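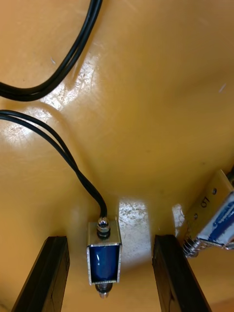

A small push-pull solenoid on yellow, cable and all.

Jolari Parts Names

Version 2, October 21, 2019

Jolari is a list of what people call small hardware when they don't know what it is called. It holds 2,592 entries, each one a phrase somebody typed into the search box of a spare parts shop, matched by hand to the thing they turned out to want. "Clicky magnet" is in there. So is "the bit that holds the other bit," which we matched to a cotter pin after a long exchange of emails.

Where it comes from

The phrases come from the search logs of Clatavier, a mail-order shop for door, clock and piano hardware on Skorkungate. The shop gave us the logs on the condition that we stop asking for them. Names, addresses and order numbers were removed before we saw anything. Searches that were plainly meant for some other website were dropped too, though we kept "cheese wire," which the shop does sell.

What is in the folder

names.csv is the list itself, one phrase per row.
parts.csv has the proper names, with the plural where the plural is odd.
leftovers.txt has 848 phrases we could not match to anything. Suggestions are welcome. Entry 12 is probably a sneeze.

Columns in names.csv

phrase: what was typed, spelling untouched. There are nine spellings of "solenoid," and one of them is "salad noid."
part_id: points to a row in parts.csv.
sure: yes, fairly, or no. "Fairly" means two of us agreed and the third went to lunch.
note: free text, often grumpy.

Of the entries, 2,114 are marked yes. The rest you should treat with the respect you would give a stranger's directions to the station.

Known problems

Washers are badly overdone. People search for washers the way other people check the fridge.

The list is in American English, apart from the customers who weren't. "Spanner" and "wrench" are kept as separate phrases with the same part_id.

Brand names used as common nouns were left alone. The worst case is Lüthi, a hinge maker whose name customers apply to every hinge, several latches and one bracket. It also appears as Luthi, Luthy and Loothy, so please open the files as UTF-8 and don't write to us about the dots.

Changes since the August version

Removed duplicate rows for "thingy (brass)."
Split "spring" into four parts, under protest.
Fixed part_id for "knob's neck."

Terms

Use it for whatever you like and say where you got it. Corrections go in the issue tracker, one per issue, with the phrase in the title.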